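Finishing a brown tabletop: oil or hardwax?
Home Workshop > Finishing and Repair
6 replies

vaida_org
Hello all! I finally brought home my grandmother's kitchen table from Prelasstead and I've sanded the top back to bare wood (three evenings, and my shoulders are still complaining). It's going to be our everyday table, so homework, soup, the lot. My husband wants plain oil, I'm leaning toward hardwax. What would you put on it?

Valdis Ots
Lovely project, Vaida. I'd go with oil every time. Mine has had the same treatment since we moved to Kasley and when one of the kids scratches it I just rub a little more in. Thin coats, wipe off everything that doesn't soak in, and leave it alone overnight. Do lay the rags out flat outdoors to dry afterward — bunched-up oily rags can catch fire by themselves.

ruta_p
Sorry Valdis, I have to disagree! Oil is beautiful for a month and then somebody sets down a wet glass. I did ours with hardwax in October and it still beads water nicely. For color I'd stay near a warm, muted tan-brown, which is kind to crumbs and doesn't make a small kitchen gloomy. 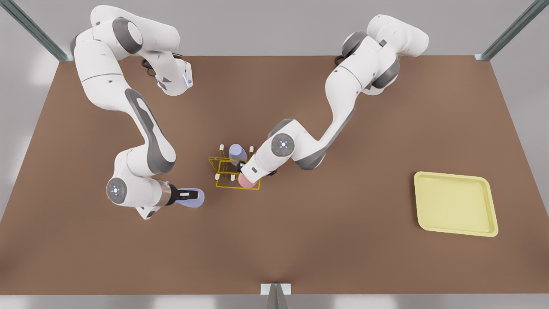

Re: oil or hardwax? (Valdis Ots)
Well, Rūta, a wet glass is what coasters are for. My worry with hardwax is patching it later, when the repaired spot can come out shinier than the rest.

Kristaps A.
You're both right, as usual. Whichever you pick, Vaida, please do a test patch on the underside first. And what grit did you stop at? I went up to 400 once on a tabletop and the finish hardly soaked in at all.

vaida_org
Oh dear, I was just about to go finer! I'll stop where I am, then. Test patches of both tonight, and whichever one my husband can't ruin with coffee wins.

ruta_p
Coffee is a very fair test. Leave it overnight and tell us everything!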